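The Weight of the Parcel

The bus to Brurton left at five past the hour and Yuk-lan Chu was on it, in the seat behind the driver, with the parcel on her knees. It had been wrapped by a man in a shop who used too much tape. Her bag was on the floor between her feet. In it were a flask, a cardigan and the letter from the solicitor.

She had read the letter enough times that she no longer needed to take it out. Her aunt had left the house to a cousin in Eluten and the money to a church. To Yuk-lan she had left the contents of the back room. The back room had been locked on every visit Yuk-lan had made as a child.

It rained as far as the reservoir and then stopped. A boy across the aisle was eating crisps one at a time and wiping his fingers on the seat in front. His mother was asleep.

"Is that a present?" he asked.

"It's a kettle," said Yuk-lan.

"Who for?"

"Me. I'm staying in a house that hasn't got one."

He thought about this and went back to his crisps.

The house was number 62, at the end where the road turned to gravel. The cousin had left the key under a brick, as agreed, and a note on the kitchen table saying the water was on but the boiler was not to be trusted. The note was signed Lacroix, just the surname, as if they had never met. They had met twice. At the second meeting he had trodden on her foot.

She filled the new kettle, boiled it once and threw the water away, then boiled it again and made tea. She drank it standing up. There were marks on the wall where the clock and the calendar had been. He had already taken the good chairs.

The key to the back room was on the same ring as the front door key. It turned easily. She had expected to have to fight it.

The room was narrow and had one window, which looked on to the coal shed. Against the long wall were shelves, and on the shelves were shoeboxes, 44 of them, each with a number on the end in her aunt's square writing. There was a table, a lamp and a stool. There was no dust to speak of. Someone had been in here not very long ago, and it could only have been her aunt, who had been unable to manage the stairs or the step to the garden but had evidently managed this.

Yuk-lan took down the first box and lifted the lid. It was full of letters. They were all addressed to her aunt, care of the post office in Brultumari, and they were all from Yuk-lan's mother.

She sat down on the stool.

Her mother and her aunt had not spoken for more than 62 years. That was what Yuk-lan had always been told, by both of them, separately, and in nearly the same words. There had been a quarrel over a coat. When her mother died her aunt had not come to the funeral, and a wreath had arrived with no card, and Yuk-lan's father had put it with the others and said nothing.

The first letter began, "Your last one made me laugh so much I had to go and stand in the yard." The next was about a bad tooth. The one after that was about Yuk-lan, who was two, and who had eaten a candle.

She read until she needed the lamp, and then she switched on the lamp and read some more. Neither of the sisters ever mentioned the coat. They wrote about the price of fish, and a neighbour's goat, and whether it was worth having a piano tuned if no one in the house could play it. Every December her mother copied out the same recipe, and every December she said it was the last time and would her sister please keep it somewhere safe.

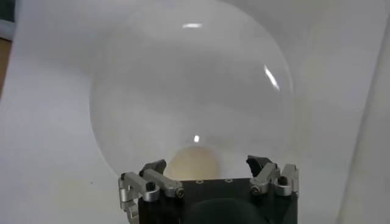 At eight o'clock the telephone rang in the hall. It was Lacroix.

"Did you find the key?" he said.

"Yes, thank you."

"And is there anything in there? Only I've got a man coming with a van, and he'll take the lot if you don't want it."

"It's letters," said Yuk-lan.

"Letters. Any stamps on them?"

"Ordinary ones."

"Well," he said. "It's up to you. He can come in the morning or he can come the day after."

"He needn't come at all."

There was a pause on the line. She could hear a television at his end, and a woman asking where the scissors were.

"You won't get all that home on the bus," he said.

"No. I'll have to make more than one trip."

She put the receiver down and went back to the kitchen. The boiler had gone out, as he had said it would, and she put on the cardigan. She made a second cup of tea and carried it through to the back room. Then she took box 2 from the shelf, set it under the lamp and moved the stool in closer to the table.

The top letter had been opened neatly with a knife. "I told her again today that we don't speak," her mother had written. "She is getting to the age where she asks why. You had better say it was the coat."

Yuk-lan read it to the end, put it back in its envelope and reached for the next.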